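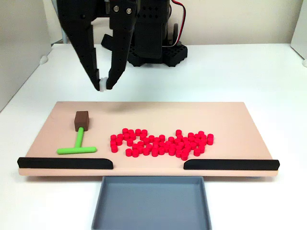 The brown block and the green T-stick on my pink board

Prokero Community Help > Crafts and Small Repairs

How do I join a small block to a T-shaped stick so it stays put, and keep the glue off my board?

Posted by pinkboard_porch
August 4, 2020

Hello everyone, and thank you in advance for reading all of this, I know I go on a bit. I'm making a set of little play mallets for the toy shelf in our waiting area in Testudside, and I've gotten stuck on what should be the easy part. Each one is a small brown cube for the head and a bright lime-green T-shaped stick for the handle. The stem of the T goes up to the cube and the crossbar is where you hold it, with nice rounded ends so there's nothing sharp on it. Laid flat they look just like a tiny hammer, and I'm very fond of them already.

The blocks and the sticks came in a mixed box of odds and ends from a closing sale at Golob, with no labels, so I can't tell you for certain what either part is made of. I've put together 3 so far with ordinary white school glue. They look fine lying on the board, but one popped apart the first time I picked it up by the crossbar, and I don't trust the other two.

My second worry is the board itself. It's a big pale pink one, smooth with a matte finish, and it sits on the white table I work on. I love it because small parts show up so well against it, but I'm nervous about a stronger glue. I already have one cloudy spot near the back from something I did in January and would rather not talk about.

So what would you use for the joint, and what do you put underneath? I have 10 more of these to make. Also, one arm of my crossbar is a touch longer than the other. Should I trim it, or leave it alone?

Reply from slow_and_sanded

What a cheerful little project, and please don't be discouraged about the one that came apart. White glue is lovely stuff for paper and for bare wood, but it needs to soak in a bit to get a grip, and if either of your parts is sealed or slick it just sits on the surface and waits for an excuse.

I would try to find out what you have first. Put one drop of water on a spare block and one on a spare stick and leave them for a few minutes. If a drop sinks in and darkens the spot, you have a thirsty surface, and if it stays in a neat bead you have a sealed one. For thirsty to thirsty, wood glue and a proper night under a weight will do. For anything else I'd go with a two-part epoxy, the slow kind, and rough up both faces with fine sandpaper before you start. Wipe away the dust or you'll be gluing dust to dust, which I have done more times than I'd like to admit.

A butt joint that small is always going to be the weak point, though. If you can drill a shallow hole in the block for the end of the stem to sit in, even a very shallow one, you'll have glue on the sides as well as the end and it will be a different thing altogether. Mark the center with two pencil lines corner to corner and go gently. Hold the block in a clamp for this, please, and keep your fingers well away.

For the board, baking parchment! Tape a sheet down along the edges and do all your gluing on that. Most glues peel right off it, and when it gets messy you throw it out and tape down another.

As for the longer arm, if it was mine I'd leave it. Once you cut it you lose that rounded end and have to sand a new one, and then the two ends won't match anyway.

One more thing and then I'll stop — if small children are going to play with these, please check the size of the head. A loose block that size is something a toddler will put straight in their mouth. I'd keep them for the older kids, and give each joint a good hard pull before it goes on the shelf.

Reply from tube_of_rundden

rundden gel, the one in the short tube. used it on 11 knobs and they all held. dont need sandpaper. might leave a white haze so test it first

Reply from pinkboard_porch

Thank you both so much! I did the water drop and it sank right into the block and beaded up on the stick, so I suppose that's my answer and epoxy it is. I hadn't thought about little ones chewing on them and I'm glad you brought it up — these will go up on the high shelf with the board games, where the school-age kids can ask for them. The parchment is taped down and I'm going to practice drilling on a spare block tonight. Does anyone know if I can leave the epoxy overnight in a chilly back room, or should I bring everything inside?

2338 views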